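Harov Clinic Supply Fund, Planning Meeting
Minutes, August 2024

Present: Faizal Tuhumury (chair), Sugeng Liew (notes), reps from Osman and Zanitz, two from the Fluner office on the phone. Line dropped twice.

Last minutes. Okayed, one fix: the storage units go to Zanitz first, then Osman. Was written the wrong way round.

Royal visit. Palace advance team confirms one stop only, Zanitz clinic. Osman rep disappointed, said so at some length. Faizal will write to the Osman nurses. Visit stays private until the palace puts out its own notice. Please dont forward the draft schedule, it got out last time.

Timing. Arrival by road, 12 minutes for the greeting line, then the maternity ward, then tea. Sugeng thinks the greeting line is too short for everyone on it. List is at 121 names now. No more to be added without asking Faizal. School choir moved to the courtyard, one song, they have picked it already.

Gifts. Local basket and the childrens book. Nothing that needs to be carried on the plane by hand. Flowers from a child, name to come from the school.

Press. Pool only. Fluner office handles passes. Question about whether the local radio counts as pool. Left open, Fluner to ask.

Money. 4000 left in the visit budget after tents and chairs. Osman asked if part could go to there fridge repair. Chair said visit money has to stay with the visit but will raise the fridge with the main fund. Long talk on this, no vote.

Road. Last stretch to Zanitz still bad after the rain. District says it will be graded. Sugeng to chase, 2 calls so far, no answer.

Follow-up. Report to donors by December. Zanitz to send patient numbers, same form as last year.

Any other business. Spare key to the Zanitz store room still missing. Work gloves needed for set-up day, bring your own if you have them.

Next meeting to be set once the palace confirms the arrival time.

Notes: S. Liew
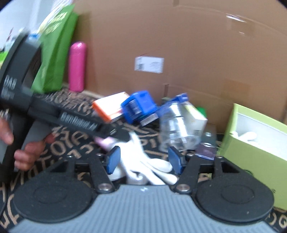
White knit glove, on the floor.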